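Trandedlow Community Board > Church & Chapel Life > Notices nobody reads

Thread: Cutting the Sunday notices down

pewcushion_82
Our notices ran eleven minutes last week. The sermon was fourteen. I was asked by the elders at Priston Road to come up with a "notices policy" and would like to steal one from somebody who has already had the argument. Does anyone here have a limit that people stick to?

marrowbone
We have a limit of three items, read by whoever is on the door. It has held since May. The trick is that item three is always "and everything else is on the sheet," so in practice it's two.

Satish Thampi
We tried that at Panolham Chapel and it lasted until the harvest supper, which has four sub-events and a parking arrangement. I would go the other way. Drop the spoken notices completely, put them on the sheet, and trust adults to read.

marrowbone
Have you met the adults?

Satish Thampi
I have. I printed 500 sheets for the holiday club and swept up most of them.

pewcushion_82
So that's one vote for reading them out and one vote for not, and both of you sound tired. What about moving them to the start? Our organist says the ones at the end kill the last hymn stone dead.

Lukáč
Start is worse. Half of ours come in during the first hymn and then ask over coffee when the ladies' lunch is. We put them in the middle, before the offering. People are reaching for their wallets anyway and can't escape.

ninthpew
Disagree with everyone. Long notices are the only part of the service where I find out what is going on in people's lives. If Jean's hip gets forty seconds, good. Cut the building fund update. I don't need to be told every week that the roof stands at $3,715. I know where it stands. I sit under the drip.

marrowbone
The roof figure is what gets the roof fixed, though.

ninthpew
It has been $3,715 since I had brown hair.

Lukáč
Could you do people out loud and money on paper? That's more or less what we ended up with, though it took two meetings and a letter.
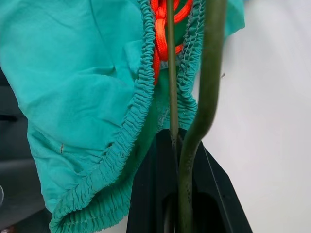
pewcushion_82
People out loud, money on paper is the first thing in this thread I could say to the elders with a straight face. My worry is what counts as "people." Last week's list had a baptism, a hospital visit, a request for drivers, and then a full paragraph on lost property, read with great feeling. If a pair of teal shorts with a gathered elastic waist needs to find its owner, I say it goes on the sheet with the roof. Drivers I'd read out, as a sheet has never once made anybody feel guilty enough to drive.

Satish Thampi
Lost property belongs on a table by the coffee. Spoken or printed, it is still a notice, and you are trying to have fewer of them.

ninthpew
Ours is on a table by the coffee. The table is now the problem.

marrowbone
pewcushion, whatever you settle on, get the minister to agree to it in front of witnesses. Ours signed off on the limit and then started adding "just a quick word" before the blessing. Longest quick word so far took in the whole of the summer picnic, including salads.

pewcushion_82
He has already asked whether the policy applies to him. I said I'd get back to him. Draft goes to the elders at 7:30 tomorrow evening, and I'll post it here if it survives.

Lukáč
Put it in the notices.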